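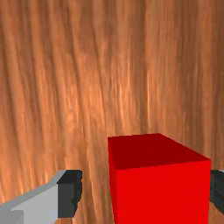 Thảo Khương
Lab instructor, robotics and simulation. Posts are my own opinion.

I have used the Vakero simulation kit for one month now, so I will write my review in a few posts. I paid for the license from our teaching budget and I have no contract with them.

First, what you get. Vakero is a simulator with a gripper arm, a wrist camera view and 10 ready tasks. The first one is the red cube on the wood surface, and I think every student of mine will see it in their sleep.

Installation was easy on the lab machines. On my own laptop it was not so easy. The installer wants an older graphics library and it does not tell you this, it only closes. Elin Wogan found the answer in the user forum and I thank her very much.

The wrist view is the reason I chose this kit. When the fingers are open and the cube is between them, you can see if you are centered or if you are too close to one side. My students correct the position much faster with this view than with the side view.

About the graphics: they are simple. The cube is flat red with no texture, and the wood looks smeared when the camera comes close. For grasp lessons I do not mind. If you want to train a vision model for a real table, please test it carefully before you believe the result.

Contact physics is good with cubes and less good with thin things. In the card task, the card sometimes goes through the finger pad. I reported it in March and got a polite reply the next morning, but the fix is not released yet.

We recorded 3000 grasp attempts for a class project. Duyên Cao wrote the script for it, and the export worked without any lost files. The log format is clear, with one line for each step. I only wish that the gripper width was in millimeters and not in a number from zero to one.

The price is 285 for one seat per year. For a class of 8 this is heavy for us. There is a school discount, but you must write to them and ask, it is not on the website - I think this should be changed.

Qistina Oei asked me to compare it with Wolitz. I used Wolitz last year. It has nicer light and shadows, but the wrist camera is an extra module there and the manual is hard to follow. For beginners I would take Vakero. For image work I would look at Wolitz first.

My next test is the stacking task, with two cubes and a smaller gripper opening. If you have already tried it, please tell me which approach speed you used. Mine always pushes the lower cube away.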